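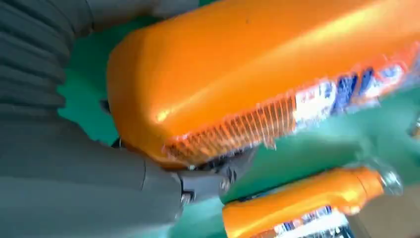
생활용품 유통사 Provmont는 7월부터 소형 포장재 브랜드 Merum의 국내 판매를 시작한다고 밝혔다. Merum은 개인 판매자와 소규모 공방을 대상으로 한 상자, 완충지, 포장 테이프를 취급하며, 지금까지는 일부 도매 거래처를 통해서만 공급돼 왔다. 이번 출시로 낱개 구매가 가능해지고 최소 주문 수량 제한도 없어진다. 제품군은 모두 111종이다. 회사는 상품과 함께 포장 작업대를 꾸미는 방법을 정리한 안내서도 배포한다. 안내서는 작업면 색을 고르는 일부터 다룬다. 사진에 보이는 것과 같은 청록색 계열의 고른 단색 바탕을 쓰면 흰 종이나 갈색 상자의 가장자리가 눈에 잘 들어온다는 내용이다. 무늬가 있는 바탕은 작은 부속이나 잘라 낸 테이프 조각을 놓치기 쉬워 권하지 않는다.

판매는 Provmont 온라인몰과 오프라인 매장 2곳에서 이뤄진다. 매장에서는 상자 규격별 견본을 직접 접어 볼 수 있고, 원하는 고객에게는 완충지를 필요한 길이만큼 잘라 판매한다. 온라인 주문은 오후 2시 이전 결제분까지 당일 출고한다. 도서 산간 지역은 배송이 더 걸릴 수 있다.

Provmont는 출시에 앞서 온라인몰에 입점한 판매자 1634명을 대상으로 포장재 사용 실태를 조사했다. 응답자들이 가장 많이 꼽은 불편은 상자 크기였다. 상품보다 큰 상자를 쓰게 되어 완충재가 많이 들고 배송비도 올라간다는 것이다. 한 번에 수백 장씩 사야 하는 주문 단위, 계절에 따라 달라지는 테이프 접착력이 그 뒤를 이었다.

이에 따라 Merum의 국내 판매 제품은 소형 상자 비중을 높였다. 액세서리, 비누, 문구처럼 부피가 작은 상품에 맞춘 얕은 상자가 새로 들어갔으며, 펼친 상태로 보관할 수 있어 선반 한 칸에도 들어간다. 상자 안쪽에는 접는 순서를 나타내는 선이 인쇄돼 있다.

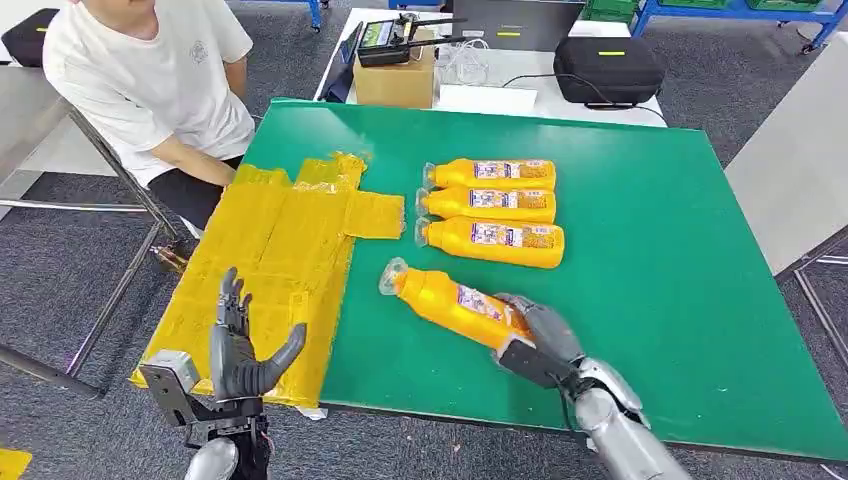 포장 테이프는 투명, 갈색, 노란색으로 나온다. 색이 있는 테이프는 출고일이나 배송 방식에 따라 상자를 구분하려는 판매자의 요청을 반영했다. 폭은 모두 같아 기존에 쓰던 커터에 그대로 끼울 수 있다. 겨울철 냉장 창고에서 쓰는 판매자를 위한 저온용 테이프는 별도 품목으로 판매한다.

완충지는 물류업체 Mandagi의 창고에 보관하며 주문이 들어오면 상자와 함께 묶어 발송한다. 기존에는 상자와 완충지가 따로 출고돼 고객이 택배를 두 번 받는 경우가 있었다. 합배송은 별도 신청 없이 적용된다.

포장 교육도 함께 진행한다. 공예 교육 공간 Fandness에서 열리는 강좌는 상자 고르기, 깨지기 쉬운 물건 감싸기, 송장 붙이는 위치 등 기본 과정으로 구성했다. 수강료는 없으며 재료는 현장에서 제공한다. 개인 작업용 가위나 칼을 쓰고 싶은 수강생은 가져와도 된다. 신청은 Provmont 온라인몰의 교육 안내 페이지에서 받고, 정원이 차면 마감한다.

Provmont 관계자는 “주문이 하루 몇 건인 판매자도 필요한 만큼만 살 수 있게 하는 데 중점을 뒀다”며 “고객 의견을 받아 상자 규격을 계속 조정하겠다”고 말했다.

기존 도매 거래처의 계약 조건은 그대로 유지된다. 세금계산서 발행과 대량 주문 문의는 Provmont 온라인몰 고객센터 사업자 상담 메뉴에서 할 수 있다. 작업대 안내서는 같은 온라인몰 자료실에서 내려받을 수 있으며, 매장에는 인쇄본이 비치된다.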